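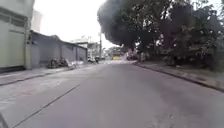 Keeping the Frontage Clear: Guidance for Street-Level Workshops

Reading time: 2 minutes

A workshop that opens directly onto a street has one more area to maintain than its floor plan shows. The strip of pavement along the front wall, the curb and the nearest part of the roadway all affect how safely goods and people reach the door. The following recommendations are intended for occupants of small units with street access.

Storage along the wall

Materials should not be kept on the pavement overnight. Items awaiting collection may be placed against the occupant's own wall shortly before the carrier is due, provided that a clear walking width of at least 79 inches remains. Where the pavement is too narrow to allow this, goods must stay indoors until the vehicle arrives.

Bags and loose sheeting should be tied and weighted. Light materials travel a long way in wind and tend to settle in the gutter, where they block drainage. Used tires hold rainwater and should be stored under cover, on their sides, in low stacks. Keep different kinds of waste in separate piles - mixed loads are often refused at the depot.

Cracks and worn patches

Inspect the pavement in front of the unit once a month. Sweep the surface first, as grit hides small defects. Chalk the ends of any crack and check again after 30 days to see whether it has grown past the marks.

Small cracks in privately owned asphalt may be filled with a cold-pour compound. The crack must be dry and free of weeds, and the filler should finish level with the surface. Occupants should not attempt to repair the public roadway. Report long seams and sunken areas to the highways office, giving the nearest building number.

Hand trucks should be taken across a seam at a right angle. Small wheels catch easily when they run along it.

Louvers and high vents

Vents set high in a street wall collect road dust. Brush the slats from the inside with a dry, soft brush twice a year, and have any outside work done from a proper platform. A ladder standing on the pavement requires a second person at its foot and a barrier on the street side.

Questions about these recommendations may be addressed to Vaughan Tuhiwai at the Grandico premises desk. The next revision is due in August.

Related items
Choosing a Broom for Rough Surfaces
Storing Tires Over the Winter
Loading Doors: Seals, Hinges and Thresholds
Labeling Goods for Collection

This site uses cookies to remember your reading preferences. Accept | Manage settings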